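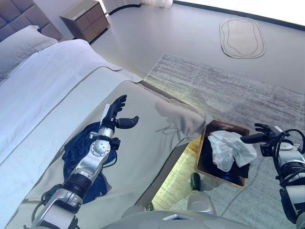
Last updated in February

The bedroom at Jutell's building in Skenport has a tufted gray headboard, a nightstand with two drawers and a rug that gets vacuumed every evening. No one sleeps there. From eight in the morning until late afternoon it belongs to a two-armed robot and the operators who steer it through one household chore after another.

The chore this month is laundry. A session starts with clothes on the bed or in the hamper, and the robot has to move them from one to the other. An operator stands behind a partition wearing a headset and a pair of gloves. When the operator's fingers close, the robot's black fingers close too. Everything the robot sees and every joint angle it passes through is saved, and the saved run is called an episode.

Jutell wants 3000 good episodes of laundry before it trains the next version of its model, which it calls Yorath. When I visited, the count stood at 1506. A good operator can record about 20 in an hour, but many of those are thrown out later.

The reasons for throwing one out are mostly dull. A sleeve catches on a thumb and the operator spends half a minute shaking it off. A glove loses its signal. Someone forgets to return the arms to the starting position. Reviewers at Dasora, the contractor that checks the recordings, watch each one at double speed and mark it keep, trim or drop. Of the first batch they received, they kept 1192.

Clothes are hard for robots for a simple reason: they have no fixed shape. A mug looks much the same each time it is set down. A navy garment dropped on a bed lands in a different heap every time, and the drawstring may be on top or buried underneath. Older systems tried to work out the shape of the cloth and plan a grip. Yorath is given no such plan. It is shown many heaps and what a person did with each of them, and it is expected to pick up the habit.

That puts the burden on variety. The session sheet tells operators which garment to use, where to drop it and which hand should go first. White cloth goes on top of dark clothing in some runs, and the order is reversed in others. The hamper moves, too. It may stand near the foot of the bed in the morning and over by the curtain after lunch. Every 5 episodes the operator changes something, even if it is only the angle of the bed runner.

Lighting was added to the sheet later. An early model trained only on midday recordings did poorly once the blinds were down, so the team began recording with different lamps on, including the glow under the bed.

The work is tiring in ways that visitors do not expect. Operators feel nothing through the gloves, so they judge every grip by eye, looking down from the height of the robot's head. Shifts are limited to 90 minutes, followed by a break and then an hour of labeling at a desk. Most of the operators I met had come from warehouse jobs, and one had been a dental assistant. They said the first week was the worst. After that they stopped reaching for things with their own arms in mind and got used to where the robot's elbows were.

Jutell has tested a partly trained version on the same bed. It cleared single garments well and struggled with two that were tangled together, often lifting both and then stopping with its hands in the air. The team's answer was to add a page of tangled pairs to the session sheet. Recording on those begins once the current page is finished, and the kitchen next door is booked for dishes after that.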